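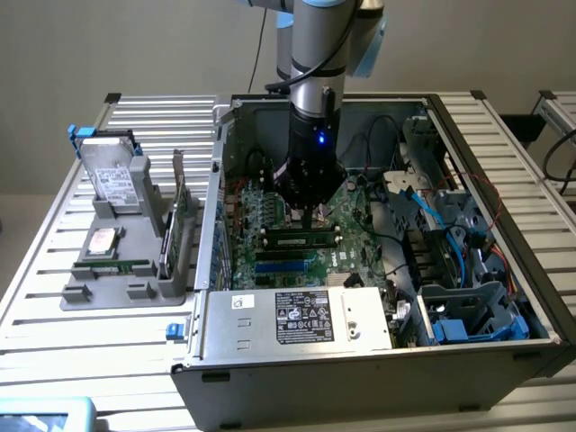
**Fatari refurbished office towers, back in stock**

Batch two of the Fatari desktops is in. Smaller than last time, so don't sit on it. Same deal as before: cleaned, tested, wiped, boxed with a power cord. No keyboard, no mouse, no monitor. People keep asking.

Good for front desks, school labs, bookkeeping, the garage PC that plays the radio. Not for gaming. Please don't buy one for gaming and then email us.

## What you get

- Tower, side panel on, all screws (we check)
- Power cord, US plug
- Fresh install, no trial junk
- Paper card with the set up steps

Cosmetic grade is B. Means scuffs on the corners, maybe sticker residue on top. Grade C units go on the Xolalpa clearance page when we have them, which right now we dont.

## Memory and storage

Memory is whatever's on the listing when you check out. Want more? Pick the upgrade in the drop-down and we fit it before it ships. Adding it yourself later is fine too, doesn't touch the warranty. Unplug first. Match the type already in there, mixed sticks are the number one reason for no-boot calls.

Storage is solid state across the batch. Old spinning drives are pulled and shredded, certificate on request for business orders.

## Shipping

Goes out from the Drorura warehouse, orders in before 2 pm leave same day. Double-walled box, foam ends. Weight comes to roughly 20 lb packed so somebody should be home for it.

Orders of 80 units or more go on a pallet. Ask for a freight quote first, the cart will show you a silly number otherwise.

## Returns and warranty

Covered through the Pleltis plan, parts and labor. Register it with the serial on the back panel. Dead on arrival, we swap it and pay postage both ways. Changed your mind, you pay postage back and it has to be in the orignal box.

Keep the box.

## Ordering

Item code 251. Purchase orders OK for schools, upload the PO at checkout and skip the card page. Next batch probably November, price not set yet.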